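Vinegar notebook, 2025-04-02

Opened the Asante crock this morning before coffee, a mistake I make every time and record every time, as though the record would help.

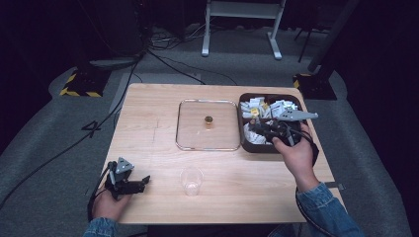
Smell: sharp, a bit of apple, and behind that the nail polish note Esi has been complaining about since December. It has gone down. She'll say it hasn't. I held my nose over it long enough to lose the ability to tell, then went and ate toast, and when I came back it smelled like toast.

The mother is thick and whole, the color of weak tea, and has grown a sort of shelf on the side nearest the radiator. I turned the crock half a turn so it can grow a shelf on the other side too. No fuzz. No black specks. One fruit fly, deceased, on top of the cloth and not under it, so the new weave is earning its keep. (The old cloth was one of Kofi's undershirts. I am glad we have moved on.)

Pulled a small glass for titration and another to drink. The titration came out at a shade under what I'd call vinegar and well over what I'd call wine, so it's in the awkward teenage stage. Leave it. Everybody reading this: leave it. Selorm, this means you, you topped it up last time with the end of a bottle you "weren't sure about," and we spent the whole next month finding out why you weren't sure.

Topping up, for the record. The Sikura red is the only thing that goes into Asante. It's cheap, it's dull, it has never once surprised anyone, and dull is what we want from a feedstock. Kofi brought over a case of it after his brother's anniversary party, which tells you how the party went for the Sikura. I cut it with water before it goes in, otherwise the alcohol is too high and the mother sulks. I still have to write the ratio on the crock lid. I have been about to do that for as long as we've had a lid.

The Wesik crock is another matter. It's the white wine one, and it has stalled. I tasted it and it was flat white wine with a faint grievance. The film on top is thin and tears if you breathe at it. My theories, in the order I came up with them:

Too cold. It sits by the back door and everyone uses the back door.

Sulfites. Beverley's donation was a sweet white with a label that had a great deal of small print on it, and I didn't read any of it, because it was free.

It doesn't like me.

I moved it next to the dryer, which handles the first theory and makes the laundry smell like a salad. For the second, I poured a quart into a wide bowl and left it out under a cloth to air, with the plan of seeding it from Asante tomorrow if it still tastes the same. I'm aware this means red mother in white wine and a pink result. Beverley says pink vinegar is charming. Beverley also says she can taste the difference between the two sides of a lemon.

Baseball was on the radio while I did all this, so the times in the margin are by inning. Titration was the third. Wesik move was bottom of the fifth, when our side gave up a run on a wild pitch and I put the crock down harder than I should have. No cracks. I checked. Then I checked again in the seventh, when they gave up another one.

Dinner trial. I used last fall's cider vinegar, bottle 437, on a pan of cabbage. Before anyone asks, we haven't made that many bottles. Ebenezer started the numbering wherever he liked and won't discuss it. The vinegar was very good, rounder than I remembered, and the cabbage was cabbage. Ebenezer had seconds. Esi had the vinegar on bread with a little salt and said the cabbage was holding it back.

Notes on cooking with it, while I remember: put it in at the very end, off the heat. I put some in at the start as well, to compare, and all that did was clear the kitchen. Selorm opened a window, a car went by with its stereo going, and for a minute it was practically summer. Then we were all cold and he shut it.

Supplies. The Skindik order came, finally. The swing-top bottles are fine. The gaskets are the wrong size by just enough that you can get one on if you believe in it, and then it leaks. I'm sending those back. 40 of them, $8 for the bag, so the postage will eat the refund, and I'm doing it anyway. It's a matter of principle, and I have the box.

pH strips: we have plenty, but they got damp and now everything is a confident green. Throw those out. I've put them in the "throw out" drawer, where things go to be found again by Kofi.

Bottling. I'd hoped to bottle the small jar of sherry vinegar tonight but it threw a haze when I moved it. Ran it through a coffee filter, which took most of the evening and the rest of the ball game. It's clearer, though I wouldn't enter it in anything. Beverley wants to enter it in something. She has a form. I signed the form so that she would stop holding it in front of me.

Flavor on that one: walnut, raisin, a bit of old bookcase. I wrote "old bookcase" on the label in pencil and Esi rubbed it out and wrote "woody." Fine.

For whoever's in next:

Don't move Wesik back to the door. If the dryer's running, leave the crock lid cloth double.

Taste the bowl of white before seeding. If it's turned sour on its own overnight, leave Asante alone and write down that I was wrong, in small letters.

The funnel with the blue handle has been used for paint. I don't know when. It's in the shed now with a note on it.

Kofi owes the kitty for 2 bags of sugar, he says for the ginger thing, about which there is no page in this notebook and there ought to be. If it's the jar behind the flour, it's hissing.

Lost the game, by the way. Went to put the vinegar away and missed the last out, and from the sound of the neighbors I didn't miss much.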